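Borislav Kolev
Dépouillement des avis de décès du fonds Guérin : point sur la méthode. Fil un peu long, je publie au fur et à mesure.

Rappel du corpus : 192 avis découpés dans la presse locale et collés sur fiches par la maison de pompes funèbres Guérin. 109 sont saisis. Les autres attendent une relecture, le plus souvent pour un patronyme illisible au pli du papier.

Une fiche = un avis = un identifiant. Si la même personne a eu deux avis (famille, puis employeur), on crée deux fiches et on les relie à une notice personne. Ne jamais fusionner à la saisie. Les deux textes se contredisent souvent sur l'âge ou sur la commune, et la fusion efface la contradiction.

Champs obligatoires : nom tel qu'imprimé, prénom tel qu'imprimé, âge tel qu'imprimé, commune du décès, titre de presse. Tout le reste est facultatif. « Tel qu'imprimé » veut dire avec les coquilles. La forme corrigée va dans un second champ.

L'âge. « Dans sa 56e année » signifie 55 ans révolus. J'ai trouvé la formule saisie comme 56 ans dans plusieurs fiches, ce qui décale l'année de naissance calculée. On saisit la formule entière et on laisse le script calculer une fourchette.

Même avec un âge révolu certain, l'année de naissance calculée reste une fourchette de deux valeurs tant que l'anniversaire n'est pas connu. Le champ s'appelle naissance_min / naissance_max. Il n'y a pas de champ « naissance » tout court, ne le demandez plus.
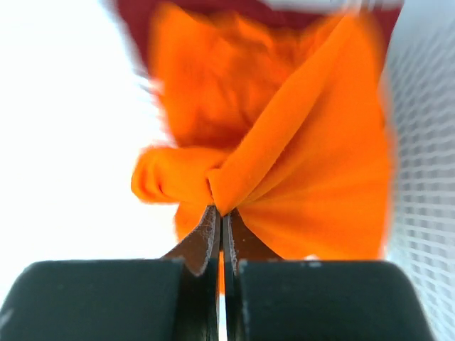

Date du décès et date de l'avis sont deux champs distincts. L'avis donne parfois seulement « décédé lundi » ou « le 4 courant ». Dans ce cas on transcrit, on ne résout pas. La résolution suppose de connaître la date de parution, et pour une partie des coupures elle a été rognée aux ciseaux.

Cas particulier des avis de remerciements. Ils paraissent après les obsèques, parfois plusieurs semaines après. Ils ne datent rien. Type d'avis = « remerciements », champ date du décès laissé vide sauf mention explicite dans le texte.

Les liens de parenté. L'ordre d'énumération dans un avis suit un usage : conjoint, enfants et leurs conjoints, petits-enfants, frères et sœurs, puis neveux et cousins. Cet ordre est une information. On numérote les personnes citées dans l'ordre du texte, avec un champ rang.

« Ses enfants » peut couvrir les enfants du conjoint. « Beau-fils » est ambigu (gendre ou fils du conjoint). On garde le mot imprimé et on code la relation « à déterminer » tant qu'un acte d'état civil ne tranche pas. Pas de déduction à partir du patronyme.

« Les familles Daker, Guérin, parents et alliés » : chaque patronyme est indexé comme famille, sans création de notice personne. Trois notices fantômes ont été supprimées en décembre pour cette raison. Elles portaient un nom, aucun prénom et aucun lien.

Homonymie au passage : les Guérin cités comme alliés n'ont, en l'état, aucun rapport établi avec la maison de pompes funèbres. L'index distingue « Guérin (entreprise) » et « Guérin (famille) ».

Femmes mariées et veuves. Forme la plus fréquente : « Madame veuve Daker, née X ». Entrée principale au nom de naissance s'il figure, renvoi depuis le nom d'usage. Si le nom de naissance manque, entrée au nom d'usage avec la marque [n. us.]. Ne pas compléter à partir d'un arbre trouvé en ligne.

Lieux. Serkusach apparaît sous plusieurs graphies, dont une avec un seul s et une coupée en fin de ligne. Une seule forme d'autorité, toutes les graphies en variantes. Le lieu-dit va dans son propre champ, jamais entre parenthèses derrière la commune.

Distinguer commune du décès, commune de domicile et commune d'inhumation. L'avis mélange volontiers les trois dans la même phrase. « De Serkusach » seul = domicile. Le lieu de la cérémonie ne prouve ni l'un ni l'autre.
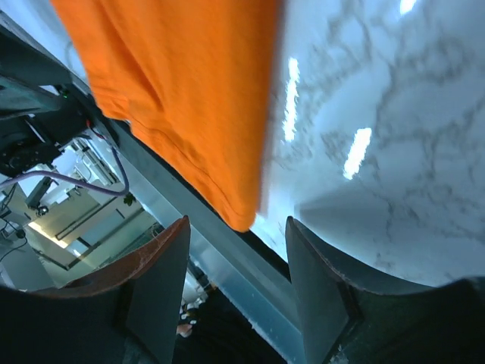 Un avis de décès suffit-il pour demander l'acte correspondant en mairie ?

Il suffit s'il donne la commune du décès et permet de fixer la date. L'acte est dressé dans la commune où la personne est morte, donc un avis qui n'indique que le domicile peut envoyer la demande au mauvais endroit. La mention de décès portée en marge de l'acte de naissance permet de rattraper le coup, quand elle a été portée.

Suite. Professions : on transcrit l'intitulé et on ne normalise pas. « Retraité des postes » reste « retraité des postes ». Kalliopi Kadrić prépare une table de correspondance séparée, liée par identifiant, qui pourra être refaite sans toucher aux transcriptions.

Décorations et grades : même règle. Les abréviations sont gardées et développées entre crochets. Si le développement est douteux, point d'interrogation dans les crochets.

Contrôle qualité. Double saisie sur un lot tiré au sort, par Kalliopi Kadrić et Živko Nikolovski, puis comparaison champ par champ. Les écarts portent surtout sur la ponctuation des listes de parenté et sur le type d'avis. Presque rien sur les noms propres.

Conséquence pour le type d'avis : la liste fermée passe à décès, messe anniversaire, remerciements, hommage d'employeur, hommage d'association, indéterminé. « Faire-part » disparaît, chacun y mettait autre chose.

Export. Le dépôt se fait dans Grundbridge, en CSV, UTF-8, séparateur point-virgule. Grundbridge tronque les champs texte sans prévenir si un guillemet n'est pas fermé. Vérifier le nombre de lignes avant et après import, à chaque fois.

Les avis récents qui citent des personnes vivantes sont saisis mais pas publiés. L'index public ne montre que la personne décédée. Les proches restent dans la base de travail, accès restreint.

Reste ouvert : les coupures portant au dos un second avis, incomplet. Pour l'instant je crée une fiche avec la mention « verso, fragment » et je ne remplis que ce qui se lit. Si quelqu'un a traité un fonds collé recto seul, je suis preneur de sa règle pour les versos décollés.

Ajout après une remarque reçue en message : oui, les annotations au crayon sur les fiches cartonnées (numéro de concession, heure de la levée du corps) sont transcrites. Champ « annotation maison », séparé du texte imprimé. La main n'est pas identifiée.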